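Rewatched season one of Proklow Manor with my niece this weekend. She is 11 and has notes.

Her first note: the ghost grandmother has 630 years of life experience and still can't work out who stole the soup ladle. It takes her 3 episodes. We knew in the cold open.

I remember this cartoon being terrifying. The cellar door in episode two kept me sleeping with the hall light on until I was embarrassingly old. The cellar door, I can now report, creaks for four seconds and has a goose behind it.

The reboot comes out in May and the fan boards are already in mourning. One guy wrote 2000 words about the new color of the werewolf's vest. I read all of them. He has a point about the vest.

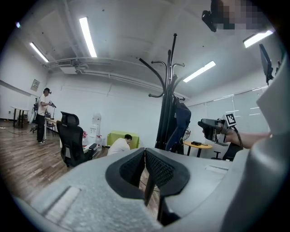 Anyway, Rūta Pärn is back as the voice of the grandmother, so I'm less worried than I should be. She could read a parking ticket in that voice and I'd pay it twice.

The trailer also gives Zornen the bat a skateboard. He has wings. I brought this up with my niece and she said "it's for his confidence," and I had to go sit in the kitchen for a bit.

What I want from the reboot: more of the village, less of the talent show. Every kids' show about monsters ends up at a talent show -- there must be a law.

What I'll get: two talent shows.

Niece's final score for the original is 67 out of 100. She took off ten points for the songs and wouldn't say where the rest went. The goose got its own separate score, which was higher.

We start season two tomorrow -- she's bringing a clipboard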